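What to budget before the second arm shows up
June 5, 2025

The equipment lead at Uren has a meeting soon and tells me so. Then she tells me again. She talks with the spreadsheet open, and scrolls while she talks.

First question, what did they get wrong. "The small stuff. Everybody prices the arm. Then you need mounts, grippers, cables, spare cables. Tables. We ran out of money for tables."

Uren works on kitchen tasks. Plates in a rack, mugs on a stand, that kind of thing. The lab splits its spending with Katona, a smaller outfit down the hall, and the two share a parts shelf and most of the arguments.

Props have their own line in the budget now. It started at 149 dollars and went to 265. "Plates, mugs, toaster oven, the fake or not fake food, whatever. Cheap. But you need doubles of all of it or you stop work over one mug."

Same shopping list, two views of the tables:

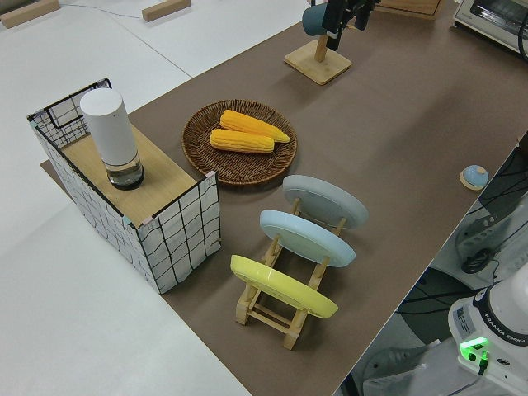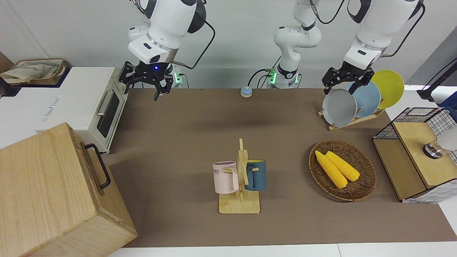 Nerkow, which is planning its own setup, has read the Uren list and doesn't buy all of it. Doubles of everything is money sitting in a drawer, they wrote back, and they would sooner put it toward a service plan and a spare gripper.

She half agrees. "Spare gripper, yes. Yes. Should of been on our list from the start." The service plan she is less sure about. Uren paid for one through Fovov and used it 2 times. Both times the wait was longer than she wanted, and she won't say how long.

On buying used. Short answer, tables and shelving fine, arms no. "You don't know what it's been through and the paperwork eats a month."

And floor space? Measure it with the cables in, she says. The first plan had the arm bases drawn in and no cable runs at all, so the walkway on paper was wider than the walkway they got. Add a line for cable covers. Around 400 dollars if you do the whole room, less if you can live with tape for a while.

What's next is the November budget round. She wants a second workstation, Katona wants better lighting, and there is probaly only money for one. "Lighting is the cheaper ask. So they'll get it."

She closes the spreadsheet. Meeting started already.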